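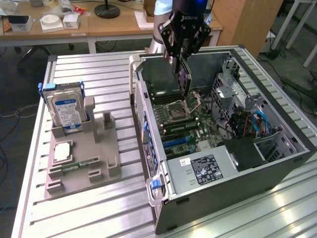
How much of the grant has been spent so far? Almost half, and most of that went on parts and on the hire of the unit in Jornidbridge.

Progress report to the Rolari Fund, July

The Udus reuse scheme takes in old office computers, repairs the ones worth repairing and passes them to households that don't have one. We agreed a target of 2,000 machines over the life of the grant. At the end of this period we had passed on 1,154.

Donations have been uneven. Karamanlidis cleared out two floors of desktop machines in spring, and we were short of shelf space for weeks afterwards. Laptops are still scarce -- most families ask for one, and we have a waiting list. 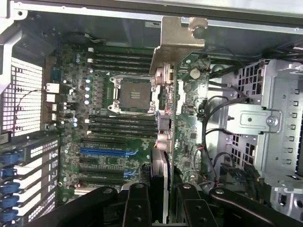

Data wiping was slower than planned until we changed the order of work. Drives are now wiped on the day they come in, and the certificate goes back to the donor by the end of the week. We have had no complaints from donors since the change.

The evening classes ran for 8 weeks at the library. Attendance dropped when the bus timetable changed, so the next course will start at 4 pm on Mondays.

We would like to move the unspent travel money into the parts budget and need your agreement in writing before we do so.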